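Sorting and Storing Small Stuff: Your Questions

I get a lot of the same emails about organizing little things (game pieces, beads, kid bits, the mystery plastic that lives at the bottom of every drawer), so I finally put my answers in one place. Last updated 1st April.

Who are you and why should I listen to you about trays?

Fair! I'm a former preschool aide in Emirville who got very, very into sorting boxes. I run this site on my own from my dining table. I'm not a professional organizer and I have a junk drawer like everyone else.

Where do I even start?

Dump everything out. I know, it's awful, but do it. Spread a cloth or an old towel first so nothing rolls onto the floor, and then pull out the obvious groups before you worry about the fussy ones. My first big clear-out was my kids' bead and peg collection, which came to 1,717 pieces. I counted because my sister bet me it was under a thousand. She still owes me lunch.

Should I sort by color or by type?

Depends who's using it! Little kids almost always go for color, and it looks so cheerful that I never want to talk them out of it. If you're looking for one particular piece, though, go by type. A box full of red things is lovely right up until you need the one red thing with the hole in it. I do color for crafts and type for games and hardware.

What's the difference between a compartment box and a grid tray?

A compartment box has fewer, roomier sections, so you can drop in a few things together or something a bit chunky. A grid tray has lots of small cells and works best with tiny pieces. I use a box for storing and a tray for working, meaning the tray comes out when I'm laying pieces out and goes away when I'm done.

How many compartments do I need?

Fewer than you think. I bought a giant one from Trulliner with so many sections that I forgot what I'd put where, and now it holds buttons and regret. Leave a couple of sections empty when you set it up. You'll find more stuff by the weekend, trust me.

Do I have to buy special trays?

Nope. A plate with a bit of a rim is great for holding the pile you're working through, and a serving tray is even better if you need to clear the table for dinner in a hurry. I've had a pretty patterned one for years that has carried far more beads than drinks. My only gripe with a busy pattern is that small pieces can disappear into it, so if your eyes are like mine, use a plain one for the sorting itself.

What about color? Do you match everything?

I try and then I get distracted by whatever's on sale. I do like a strong contrast between the tray and the pieces (white beads on a dark tray, for instance) when I'm doing anything fiddly. For big pieces it doesn't matter one bit.
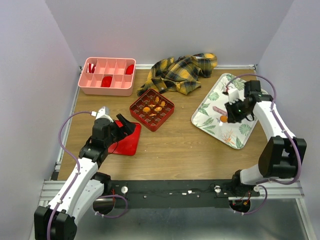
If you're tempted to go all one color anyway, go ahead, just pick a spot with good light. I moved my setup closer to the window last July and I swear I got faster.

How do I clean a grid tray?

Tip it over the trash and tap the back, then go into the corners with a dry, soft paintbrush. For sticky stuff I soak mine in warm water with a drop of dish soap, rinse it, and leave it upside down on a rack overnight. Check the label before you put any plastic one in the dishwasher. I warped 2 of my Plastuvia trays that way and they've rocked like boats ever since.

My toddler wants to help. Any ideas?

Please keep the tiny pieces up high and give them their own set of big ones, and stay right there with them. Mine loved moving large pom-poms from a bowl into a muffin tin. That bought me maybe ten minutes, which was plenty.

Can I come see your setup?

Sort of! I bring a table's worth to the Cheetham craft swap when I can get a spot. Come say hi, and bring your spare lids.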